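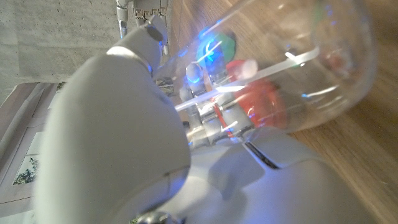
Cosano sells jars, and not much else. We started because we were fed up with storage advice, most of which seems to be written by people who have never had to find the bay leaves. A clear jar does one thing a tin can't do, and you can see it without any help from us: lay it on its side and the red thing in the middle and the green thing next to it are still plainly red and green through the glass. You also get glare across the curved side, a long white stripe of it in the wrong light. We mention that because most sellers keep quiet about it.

Who we are

Cosano was set up in Landham by Widad Semaan, who had spent years buying kitchenware for other people's shops and had stopped believing the boxes it came in. She still does the buying. Two of us pack the orders and answer the post, and there is a shop at the front which opens at ten. If the lights are on before that, you can knock, but you may get somebody holding a broom.

We have been asked to write down our values. We would sooner tell you what we stock. There are 33 kinds of jar on the shelves at the moment, and Widad thinks that is too many. The range gets looked at every September and something usually goes.

What we think about jars

We don't believe a row of matching jars will make you a tidier person. We have sold plenty of rows of matching jars, and some of those customers have come back to say the cupboard looked lovely for a fortnight. If you already have old jam jars with lids that fit, use those. Wash them, soak the labels off and see how far you get before you spend any money.

We are doubtful about airtight claims too. A lid with a good seal keeps biscuits crisp for longer than a lid without one, and that is as far as we will go. When a maker tells us flour will stay "fresh for ever", we ask what they mean by fresh, and the conversation tends to get shorter.

Wide mouths are worth paying for. A jar you can't get your hand into is a jar you will be shaking upside down over the worktop, and it will be a nuisance to wash as well. We turned down a very handsome one from Bataineh for that reason. They have since sent us a wider version and we are happy to sell it, though we still think the lid costs too much.

Sizes

Most homes want two sizes. The 1000 ml jar does for rice, lentils, sugar and the sort of small odds and ends that roll about in drawers. The 2000 ml one is for pasta and flour, and it is heavy when full, so please don't put it on the top shelf. Anything bigger looks grand in the shop and tends to end up holding wooden spoons.

The Zorkuton range

These are our own jars, plain glass with a plain lid. We tried printed measuring lines on the first batch and dropped them, having checked them against a kitchen jug and not liked the answer. Spare lids and seals are sold separately and we intend to keep it that way, as throwing out a sound jar over a perished seal is daft.

Breakages

Glass breaks. If yours arrives in pieces, tell us and we will send another. If you dropped it yourself, say so, and we will sell you a new one without a lecture. Please keep the old lid, as it will fit.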